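The community café at Horklow is going to five days a week from January, and I for one am delighted, having turned up on a closed day more times than I'd like to admit. The news came out at the open meeting on Thu 9 December, which I went along to mainly for the mince pies (very good, thank you Fares).

If you've not been in yet, it's the old bank building on the corner, the one that stood shut for 4 years after the branch left. It opened as a café in October last year, three days a week, and Fares Khalaf has been running the kitchen ever since with whoever he can rope in. He told us they served 808 hot lunches last month, and he looked a bit stunned saying it out loud. That's a lot of soup!

The extra days will be Tuesday and Saturday. Saturday is the one people have been asking for, me included, and it'll be breakfast only to begin with, finishing at noon. Tuesday will be the full menu, and the knitting group has already bagged the window seats.

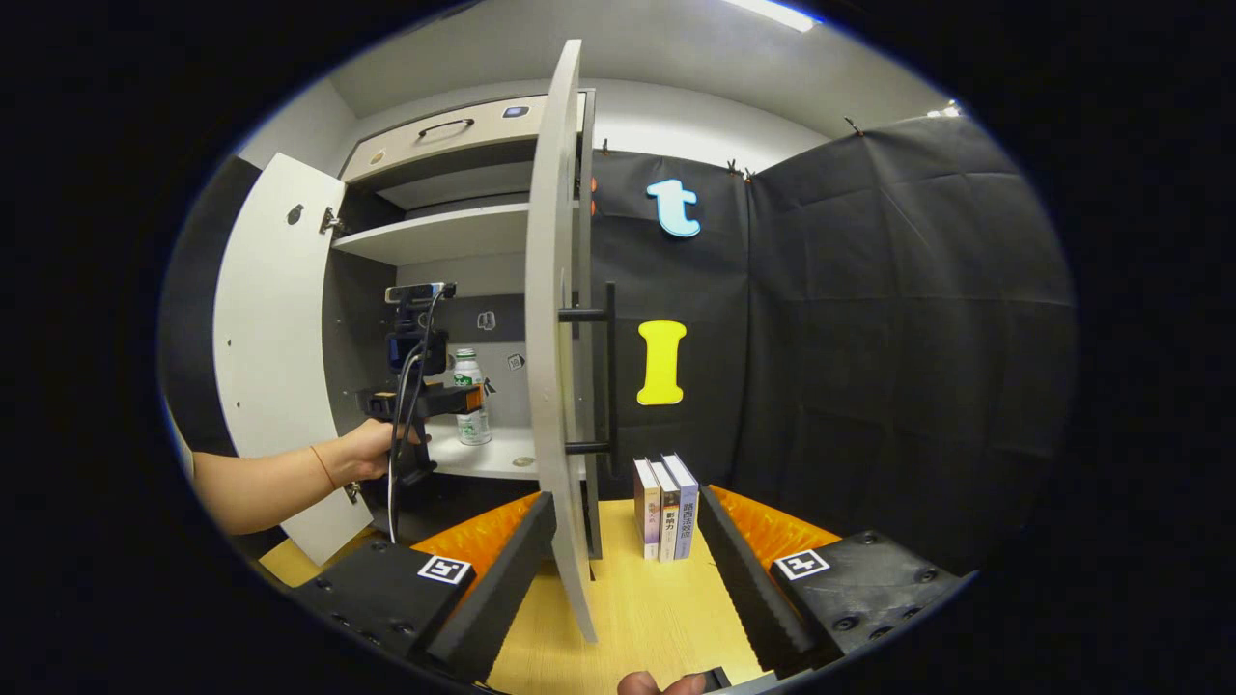 Booker Delacroix

There was a bit of grumbling over prices, as there always is. A pot of tea goes up by 20p and the jacket potatoes stay as they are. Somebody at the back wanted to know why the scones had got smaller, and Fares said they hadn't, and that went on for a while. I'm with Fares, though I wouldn't turn down a bigger one.

The money for the extra wages comes partly from the Skurkivell fund, which has promised more than 1000 pounds towards the first few months, and partly from takings. Ilango Salian, who does the books, reckons they'll know by Easter if Saturdays are paying their way. If they aren't, he'd sooner drop back to four days than put the lunches up again, and there was a good loud murmur of agreement at that.

They're after two more people for the kitchen, paid, 7 hours a week each, and you don't need any experience beyond being able to get up in the morning. Ask at the counter for a form. The bus from Fodport stops right outside, so you don't have to live in the village.

Last day before Christmas is the 22nd, and Fares is doing his lentil pie. Get there early, I missed out last year and I'm still cross about it.

Contact us | Copyright Horklow News | Back to top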